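5.3 Failures during two-arm hanging
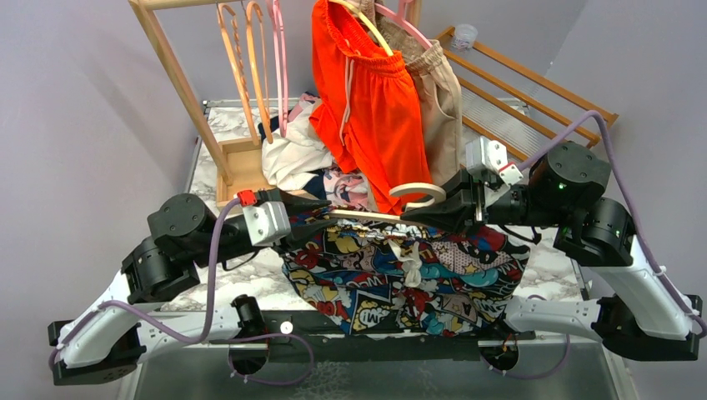 Figure 4. Both arms of the Trultadby cell holding one hanger over a garment, hanging task.

5.3.1 Opposing forces on a shared hanger

The most serious fault in the Greluldale trials arose while both grippers held the same hanger (Figure 4). With both sets of fingers closed, the arms and the hanger form a closed chain, and a small error in either arm's position loads the hanger and the wrist joints. Our controller ran each arm in position mode and did not limit the force between them.

Of 100 attempts, 24 ended in a protective stop. Most stops came while the left arm was still moving to its next target and the right arm had already reached its own. The log shows motor current rising on both sides for more than 50 ms before the stop was triggered. In 2 attempts the hanger snapped, and one piece landed outside the marked work area. No one was inside the guard at the time, but the risk review had covered dropped garments only – broken parts were not considered.

We traced the fault to a clock offset between the two arm controllers. The offset was introduced by a software update in February and went unnoticed in single-arm tests, where it has no effect. A patched build was installed on 5/24/21. The Neagu planner now treats the pair as one system whenever both grippers are closed, and the left gripper opens if the estimated internal force passes a set limit.

The limit was tuned on rigid hangers. Padded ones slip before it is reached, and these cases are still counted as grasp failures in the Gostthorpe data.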